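4 min read

Tevomex cell 2, skewering task: fault review
Minutes, 2026-09-27

Present: Latrice Quintanilla (chair), Nghĩa Triệu, Nabila Goh, Stelios Economou
By phone: Larasati Pelupessy (Jekent)
Minutes taken by: N. Goh

1. Previous minutes

Accepted with one correction. The spare gripper fingers were ordered from Arnarent, and Majimbun was named in error. Stelios to amend the file copy.

2. Summary of the fault

Nghĩa presented the log. In cycle 1376 the right arm lost position hold at the wrist while the left arm was pushing a fruit onto the skewer. The wrist rotated before the brake engaged. The point of the skewer passed outside the marked work area on the operator side. The cell guard was closed and there was no contact with any person. The skewer broke against the guard panel and the lower part was recovered from the floor.

The protective stop came from the left arm, on force limit. The right arm controller did not raise a fault of its own until 123 ms later. Larasati asked if the two clocks were synchronized. Nghĩa confirmed that they were, and that the offset had been checked before the run and again after it.

Latrice asked that the event be recorded as a safety matter and not as a process fault. Agreed.

3. Task setup

Nabila went through the sequence for Larasati, who had not seen the cell since August. The right arm holds the skewer in a closed gripper and keeps it at an angle, threaded end up. The left arm picks the fruit from a white plastic tray and brings it to the upper tip. Pieces already threaded sit close to the right fingertips, so the push load goes almost directly into the right wrist.
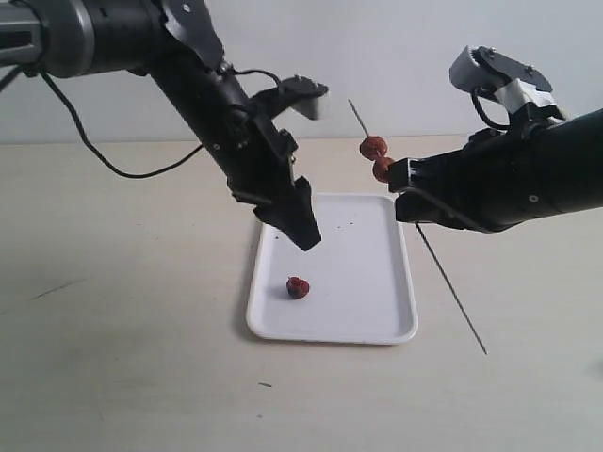 4. Cause

4.1 Wrist hold. Stelios reported that the holding current on the right wrist joint had been lowered during tuning to reduce heat. The lower value is enough for a free skewer. It was not tested against the push load of a dry, hard fruit. He reproduced the slip on the bench in 7 of 100 trials at the lowered value and in none at the original value.

4.2 Fruit variation. The current batch is harder than the one used for tuning. Nabila noted that the push force limit had been raised to get through the harder skins. The change was entered in the task file but not in the change log, so Stelios did not know of it when he set the holding current. Either change alone stays inside the margin. Together they do not.

4.3 Late fault on the right arm. The position error threshold at the wrist was still at the delivery default. Larasati stated that the default is meant for pick and place with a light part and should be set by the integrator for any task where one arm pushes against the other. Latrice said that the Jekent handover sheet does not mention this. Larasati accepted the point and will have the sheet revised.

4.4 Cable drag was considered. Nghĩa had checked the wrist cable for snagging through the full range of motion and found none. Closed as a cause.

5. Risk

The guard did its job. The concern is teach mode, where the guard is open and a person may be standing at the table. Speed is limited in teach mode but the push force is not, and the same slip could bring the point toward a hand. Stelios considered that unlikely at teach speed. Latrice did not accept likelihood as grounds for leaving it, and the others agreed with her. Teach mode with a skewer loaded is suspended until action 6.3 is complete.

There was some discussion of using a blunt skewer for teaching. Nabila objected that the grip and the tip position would both have to be taught again with the real one. Left open.

6. Actions

6.1 Restore the original holding current on the right wrist and log joint temperature over a full run. Stelios.

6.2 Set the wrist position error threshold for this task and link the protective stops, so that a stop on either arm stops both directly. Nghĩa, with support from Larasati.

6.3 Apply a separate, lower force limit in teach mode. Verify with a load cell in place of the fruit. Nghĩa.

6.4 Enter the force limit change in the change log with its original date. Lock the task file against edits without an entry. Nabila.

6.5 Revise the handover sheet and send a draft to Latrice. Larasati.

6.6 Inspect the guard panel at the point of impact and replace it if scored. Stelios.

7. Restart

Automatic running may resume once 6.1 and 6.2 are signed off by Latrice. The first run is to be attended from outside the guard, with the stop button in reach.

8. Other business

Stelios asked for a decision on the second tray fixture. Deferred, no drawing available. Larasati to confirm whether the Arnarent fingers fit the newer gripper body before any are mounted.

Next meeting to be called by Latrice when the temperature log is in.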